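最后更新：2023年5月13日

桌上的小筐子

我对收纳这件事一直有个不太受欢迎的看法：大多数人家里的东西并不多，是盒子太深。抽屉深，柜子深，买来的收纳箱更深，东西一层压一层，最后只有最上面那层算是“有”的，下面的等于没有。二月份我把书桌的三个抽屉清空过一次，翻出来的胶带够用到明年，而我前一周刚在网上又买了一卷。

从那以后我改用小塑料筐，浅的，敞口的，直接摆在桌面上。有人觉得桌面应该是空的，我不同意。桌子是干活的地方，手边的东西看得见，活才干得下去。

最难安排的是那种细长的东西。笔，管子，小瓶的胶，护手霜，手电，都是一头大一头小，或者一头圆一头平，放倒了会滚，立着又站不稳。塞进抽屉以后它们会自己转到最里面去，标签永远朝下。我见过不少人用笔筒来装，笔筒装笔可以，装管状的东西就很勉强，拿一个带出来两个。深灰色的更麻烦，几样摆在一起，远看都一样，非得拿起来凑近了看侧面那一条小字才分得清，字还常常竖着印。

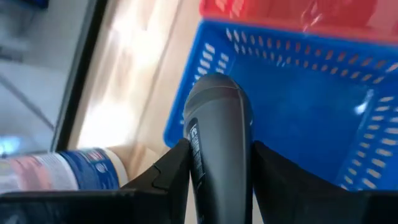 一筐只放一类

我的做法很简单，一个筐只收一类东西，宁可装不满。管状的归管状的，笔归笔。这话说出来谁都懂，做起来却总有人舍不得那点空间。一个筐里只躺着一支笔，看着浪费，于是顺手把橡皮、回形针、钥匙都放进去，过两个月又是一只什么都有的杂物筐。

赫德维卡·季希（Hedvika Tichý）写过一本讲家务的小册子，叫《Iltemholm 札记》，国内好像没有译本，我是托朋友带回来的。她主张每个容器必须装到七成以上，否则就该撤掉。我照着做了一阵子，觉得这条规矩是给储藏室定的，放到桌面上不合适。储藏室里的东西一年动一两次，装满是应该的。桌上的东西一天动十几次，筐里留出手指能伸进去的地方，比多装两件要紧。

空筐也要留。我桌上长期有一个空的，用来放临时拿出来的东西，或者下一类还没想好的东西。很多人整理到最后会把空筐收走，觉得多余，结果第二天多出一样东西，只好放在桌子角上，然后桌子角就完了。

颜色我也有意见。商店爱卖整套同色的，摆出来整齐，拍照好看，用起来要一个一个辨认。我觉得至少应该有一个颜色不同，放最常找的那一类。人找东西是先看颜色再看形状的，一排红的里有一个蓝的，手自己就过去了，不用想。四个四种颜色反倒没这个效果，还得记哪个颜色对应什么。

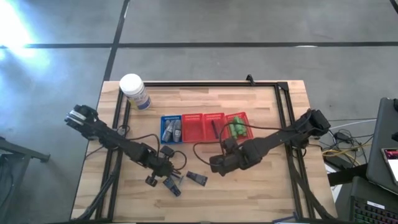
木桌面上的一排塑料筐：一蓝三红，管状物放在蓝筐里，桌上还有两支。

关于筐的位置，我倾向于放在桌子靠里的一侧，排成一行，前面整片留给手。不必对得很齐，有一个稍微歪一点没关系，天天要用的东西，对齐了也保持不住。我以前会花时间把边缘摆成一条直线，后来不摆了，找东西的速度没有变化。

桌面的材料也值得说一句。浅色木头上放深色的东西，掉在哪里一眼就看见。我之前用的是一张黑色的桌子，是从一家叫 Plorkska 的店买的，好看，但黑笔放上去就没了。换桌子花了1,324元，家里人觉得不值，我觉得值。

没放回去的那几件

常有人说，东西用完要立刻归位。我试过，做不到，也不认为有必要做到。正在干活的时候，桌上摊着两支管子是正常的，干完再收就行。真正该立的规矩是，收的时候不用想放哪里。如果一件东西拿在手里要犹豫，那是筐分得不对，该改的是筐。

我现在一天收一次，晚饭前，大概三分钟。圆的、滚来滚去的小东西先收，它们最容易掉到地上；细长的后收，顺着一个方向放，斜一点也不管。标签能朝外就朝外。

至于那种带盖子、可以叠起来的收纳盒，Espinoza 那一类，我承认做得很结实，搬家时好用。日常用的东西我还是不肯放进有盖子的容器里。多一个开盖的动作，就多一个不收的理由，过几天东西都堆在盖子上面了。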